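5.2 The pads let go before the policy does

We had budgeted for the usual disasters: dropped frames, drifting calibration, a disk that fills up at four in the morning. What we had not budgeted for was glue. Of the 274 folding episodes collected at station 4, the ones recorded late in a session produced a policy that hesitated at the collar, closed on the fabric, and then refused to open as if it had grown fond of it. Training loss, naturally, looked wonderful.

The task itself is modest. An operator holds one gripper in each hand, takes a small garment by the two shoulders, folds the top edge down, and releases (Figure 3a). Release is the step we cared least about when writing the protocol, and it is the step that failed. A ribbed neckband is soft, thick, and full of loops, and any rough edge on a finger pad can catch in it. The operator feels the snag and gives a small flick of the wrist. The recorded trajectory contains the flick and no hint of why it was there.

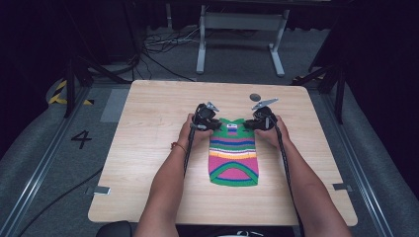

Figure 3a. Shoulder grasp on the striped pet sweater, one hand-held gripper at each side of the neckband.

Tshepo Nkuna found the flick first, in the wrist velocity traces, where it shows up as a short spike just after the jaws start to open. We spent 12 working days treating it as a timing fault. Two of us rewrote the clock sync code, which had been fine before and is, we believe, still fine now. The filter we then added to smooth out the spike worked nicely – it also removed the release.

Only after this did anyone look at the pads. The rubber facing is bonded to the inner side of each plastic finger, and on the gripper in Figure 3b it has begun to part company with the block, with a small curl of rubber standing up at the top of each pad and frayed bits lower down. Our pre-session checklist had 9 items covering batteries, cables, storage, and clock offset. It had no line for the part that touches the cloth.

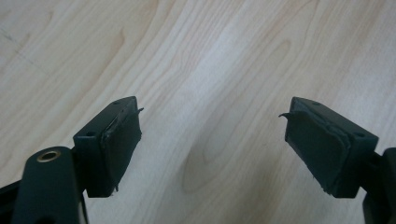

Benedetta Zuccaro, reading a draft of this section, objected that a checklist line would not have saved us either: a pad can pass at the start of a session and peel by the end of it, so the check belongs between garments, and the episodes before a failed check should be flagged along with the ones after.

We have adopted her version. Pads are now inspected at every garment change, and a lifted edge of any size means a new pad. Trimming the curl with scissors is forbidden, a rule that exists because Ramesh Thakur tried it and produced two curls. Flagged episodes are kept for grasp training and dropped for release.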